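4. Sending your first pitch through Zelumden

I'd have your idea down to 49 words before you log in - editors skim, and so do I.

1. Open Pitches and choose New.
2. Pick a desk. I always start with Gudeta, as they answer beginners.
3. Paste your idea and add one link to your best work.
4. Press Hold, have a cup of tea, read it again, then press Send.

Caution: you can't edit a pitch once it's sent. I learnt that one in March!

Note: Plundau takes longer to reply, so please don't chase them

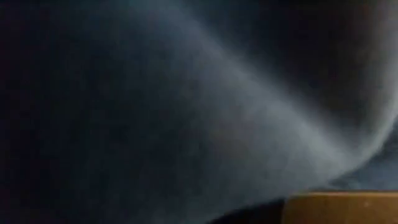 until the status changes to Read.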